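Can the machine take over the sorting? Notes from a winter of asking
By Junaid Zaidi

In November I wrote in this newsletter that I would visit some workshops and ask one simple question: which chores can be given to a machine today, and which ones must wait? I received more letters about that promise than about anything else I wrote last year. Many readers run small shops with three or four people, and they want to know if they should save money for a robot or hire a young person for the summer.

My first answer is a little disappointing. Machines are already good at the work where every part arrives in the same position. At Okard, where they make hinges, an arm moves parts from one tray to another all day and the workers hardly look at it. But the trays are made for the arm. Every hinge has its own place, and a person fills the tray in the morning. When I asked who fills the trays, the foreman laughed and showed me his hands.

The difficult thing is the bin. In most shops the parts are thrown in a bin and they lie as they fell. One is flat by the wall, another lies over its neighbor, and the gripper must come down between them without pushing everything to a corner. For a person this is the most boring job in the building. For the machine it is a new problem each time, even if the parts are only plain blocks in two colors. 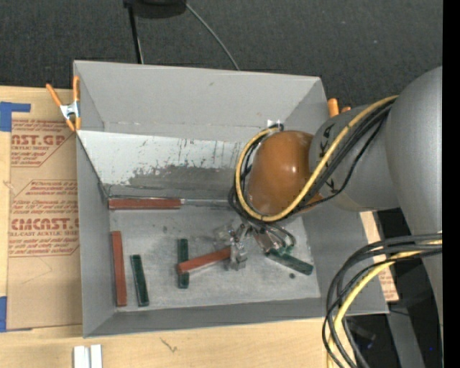 The people at Sarnex, who try to sell such a system to small shops, gave me their own numbers and I respect them for it. With plain blocks, their arm takes the right piece 90 times out of 100. This sounds high until you think what happens with the other ten. Somebody must stop his own work, walk over and free the piece. A piece by the wall is the worst case, they told me, since the fingers need space on both sides of it. The engineer compared it to taking a book from a full shelf.

Then I asked about the home, as many of you wanted. Laundry, dishes, toys on the floor. Rana, a small company which works on tidying, has a test apartment where the machine needs 40 minutes to put away the toys of one child. My daughter does it in 13, with complaints. I would still buy the machine if it could work at night while we sleep, but they do not yet leave it alone in a room.

So for a small shop I would say: if your parts can come in trays, ask for an offer now. If they come in bins, wait, and visit somebody who has tried it before you sign. Todlow has promised to let me spend a full day beside their packing line, and I will write about it in the next issue. Please send your questions before 15th February.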